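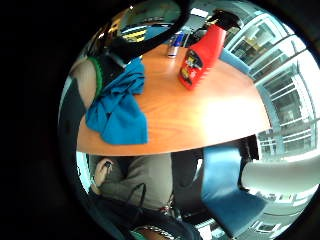

OK so the gripper thing. Several people have messaged, half of them have the story wrong, so I'm writing it down quick before I go back to it tonight.

Short version: table wiping demos, hand-held gripper first, then the arm learns from those. February, second floor at Warnholm, by the windows. Somewhere in there our jaw lost its idea of what "closed" means and kept logging as if everything was fine. We lost most of a batch. And then on the arm, something worse, which I'll get to.

The task is dumb on purpose. Spray bottle, cloth, round table. Pick up cloth, wipe, put cloth down. Move the bottle out of the way if it's in the way. Mirjana Spahić wrote the task sheet and it fits on one side of paper. A cloth is a horrible object for a robot though. It's never the same shape twice and there's almost nothing to close on, so the last little bit of jaw travel is the whole game. A bottle you can grab pretty badly and still lift.

That's why nobody caught it on the bottle.

What broke: the finger encoder sits on a small clamp collar. The collar has one grub screw. The screw had backed out, and the collar was slipping on the shaft, a tiny amount every hard squeeze. So the zero walked. By the end of the run the log said the fingers were 9 mm apart when they were touching. Nine!! You could hold the tool shut in front of your face and the plot would tell you there was room for a finger in there.

I replayed everything. 2,000 demos in the set and the drift starts early. No jump, no spike, just a lazy slope, and my check was looking for jumps. My check, my fault. I wrote it back when we were on the Hulex fingers, where the failure was always a cable popping out and the number going to zero or to garbage. Slow wrong never crossed my mind.

Training didn't mind either. Loss went down, curves looked lovely, I posted one in the channel with a little party hat. Ugh.

Then the arm.

We'd put the policy on the arm in the back bay and for cloth it was just bad. It came down over the cloth, closed to what it thought was shut, lifted nothing, wiped the air very politely. Fine. Funny even. Vasilis Nikolaidis figured it needed more force and turned up the grip limit, and I said sure, go ahead. I want that in writing becuase he's been taking the heat for it and I was standing right next to him.

With the limit up, and the start-up offset we'd added to "fix" the gap, the jaw now closed way past where it should on anything thick. It went for the spray bottle. Squeezed the neck, bottle twisted, trigger got jammed against the finger, and it sprayed. Cleaner all over the wrist joint and a good amount toward Eleni Babić, who was reaching for the cloth at the time. She had glasses on. Regular glasses, the reading kind. We don't have a goggles rule for that bay. Didn't, I mean.

She's fine. Rinsed her face, went home early, was back the next morning and kind of mad, fair enough.

And the e-stop was on the far side of the bench. Struan Kerr got to it, but he had to go around two chairs. I've thought about those two chairs a lot.

So, what's changed so far:

- water in the spray bottles, no cleaner, ever, including for demos
- thread lock on the collar screw, and a paint mark across collar and shaft so you can see slip
- close on a 20 mm gauge block at the start of every session and again every 28 demos. If the number's off, stop. Don't "correct it later"
- grip limit needs two people and neither of them can be me in a hurry
- e-stop on a lead, within reach of whoever is nearest the arm
- no hands in the bay while it's live. This was already a rule. We'd gotten sloppy

Zlatko Hodžić wants to swap the collar for a keyed one so it can't slip at all. The Matić shop can cut them but there's a wait, and the part has to clear the camera mount, and the mount drawing we have is from the old version. So I'm measuring it by hand with calipers like it's 1950.

Can the data be saved? Partly maybe. Drift looks smooth enough that you can fit it using the moments when the fingers are clearly touching, and pull the rest down to match. Mirjana tried that on a slice and the bottle grabs came out sane. The cloth ones I don't trust. When there's one layer of fabric between the fingers the correction is bigger than the thing you're trying to measure. I'd rather redo them. Unpopular opinion in the room right now.

The folks at Virham asked for the set last month and I had to write the "please don't use that" email, which took me longer than this post. They were nice about it. They also asked if we check the zero between sessions and I sat there a while before typing no.

Comments are open. If you've run a clamp collar on one of these and it stayed put for more than a few weeks, tell me which screw and how tight you did it up, I've had three different answers allready.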